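**Finger pad keeps creeping on the handheld gripper**

**shimstock_6** · Jun 4, 2019

We have a handheld gripper that feeds our little bench cell at the Lindetti shop. Gray body, black rubber pad in the finger. Every week or so the pad creeps in its seat and the tip starts closing crooked. I've cleaned the seat with alcohol and reseated the pad more times than I care to put in writing. It holds for a few days and then wanders off again, like a cat.

Manual says to "seat firmly." Thank you, manual.
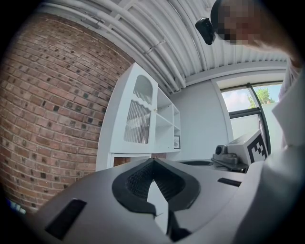
The pad is the stock Jenness one, whatever came in the bag. No glue so far. I'd like to keep it that way, having once glued something at work and heard about it until February.

**brastico_refugee**

Glue it. One dot of contact cement at the bottom of the seat. I ran a Brastico cell for 2 years on glued pads and the pads were the only part of it that never moved when they shouldn't.

**lowgear**

Please don't glue it. You'll be picking rubber out of that seat with a dental tool the first time it wears through.

Questions first:

- Are you cleaning the back of the pad too, or only the seat?
- Talc? New pads often come dusted with it, and it laughs at a quick wipe.
- How tight are the finger screws? If the finger flexes, the pad walks.

**shimstock_6**

Seat only. I see where this is going.

Screws are "tight," by which I mean I tightened them.

**lowgear**

Wash the pad in dish soap, let it dry overnight, then put it in. And get a torque driver on those screws before you blame the rubber.

**brastico_refugee**

Overnight! For a piece of rubber the size of a guitar pick. My way takes ten minutes and he can go have lunch.

**kim_cell_b**

I look after the cell at Kim and we had the same thing. Ours was half talc and half people setting the gripper down on its finger at the end of a shift. I put up a sign. The sign was ignored by 100 percent of the staff, so I put up a hook, and the hook works.

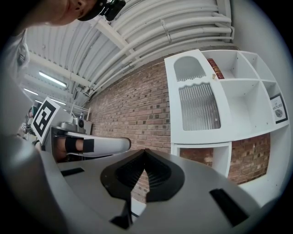 We swap pads every 600 cycles whether they look bad or not, and write the date on the bag the new one came out of. If yours has ridges on the gripping face, check them with a fingernail. Once they go smooth, people squeeze harder to make up for it, and the harder squeeze is what shoves the pad out of its seat.

**brastico_refugee**

600 is throwing money away. I got three times that.

**kim_cell_b**

Glued, sure. How did the last one come out?

**brastico_refugee**

With the finger.

**shimstock_6**

OK. Washed the pad and the seat, left them overnight, checked the screws. Two were loose enough to turn by hand, so I withdraw the word "tight." Hook goes up Friday if I can find a drill bit that hasn't been used as a punch.

**lowgear**

Mark the screw heads with paint pen while you're in there. Then you can see if they back out again.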